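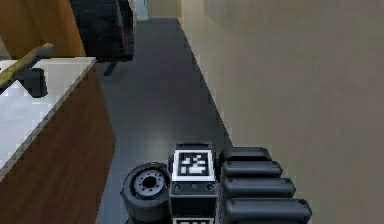 Schwarzer Greifer, darauf ein quadratischer Schwarz-Weiß-Marker

Reibung am Kletterschuh: Was die Shore-Härte aussagt

Sohlengummis für Kletterschuhe werden meist über ihre Shore-A-Härte verglichen. Die weiche Mischung Rindow liegt bei 70, die harte Skerton bei 84. Auf glatten Volumen haftet die weiche Mischung besser, auf schmalen Leisten verformt sie sich unter Last stärker.

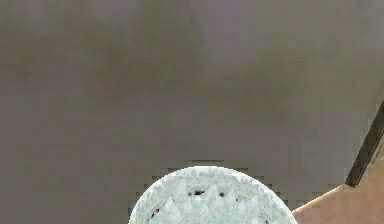
Irfan Dhanial

Für den Dauerversuch wurden beide Mischungen auf denselben Leisten verklebt und 3131 Antritte lang auf einer Leiste von 13 Millimetern Tiefe belastet. Rindow zeigte danach eine deutlich gerundete Kante. Bei Skerton blieb die Kontur weitgehend erhalten, der Gummi war an der Zehenspitze jedoch glasig und musste angeraut werden.

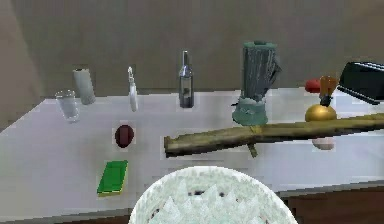 Die Temperatur verschiebt das Ergebnis. Im August verlor Rindow in der unklimatisierten Halle einen Teil seiner Kantenstabilität, während Skerton erst dann brauchbare Reibung aufbaute. Wer nur ein Paar besitzt, sollte sich nach der wärmeren Jahreshälfte richten.

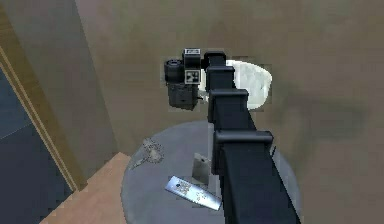 Beim Neubesohlen lohnt der Blick auf den Randgummi. Ist er durchgescheuert, hält die Klebenaht der neuen Sohle nicht lange, unabhängig von der Mischung.

Kommentare (3)

plattenfuss
Wurde die Sohle vor dem Test gereinigt? Magnesia macht bei mir mehr aus als die Härte.

Uferweg
Skerton ist mir im Winter zu rutschig.

kante_links
Welche Sohlenstärke war das? Ohne die Angabe ist der Vergleich schwierig.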